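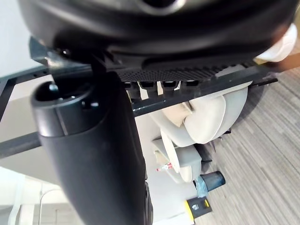 The Wekadby Sing-Along Mandarin set grew out of a very simple wish, that people who have always wanted to learn Chinese might get there by way of the songs they already hum in the kitchen. Ettore Mancuso started it after years of teaching evening classes, where he found that shy students who would hardly say hello would happily belt out a chorus. Tones are a matter of shape, he likes to tell beginners, and he'll borrow any shape he has at hand: the bright silver-grey curve against the glossy black plastic makes a lovely dip for the third tone if you picture it the right way up, down and then back up again, and please don't rush the bottom!

Inside the box you'll find 3 songbooks, a deck of 500 word cards and a code for the recordings, all sung by Keisha Benavides, who learned her own Mandarin as an adult and remembers very well which sounds gave her trouble. Every song comes at full speed and again at a gentle walking pace, with the words in characters, pinyin and plain English.

Lessons take 15 minutes, though we do hear from people who get carried away and stay at it all evening (good for them). No background in music is needed, and neither is a nice voice.

Ages 12 and up
Recordings play on phone, tablet or computer
Replacement cards sold separately
Next printing ships in May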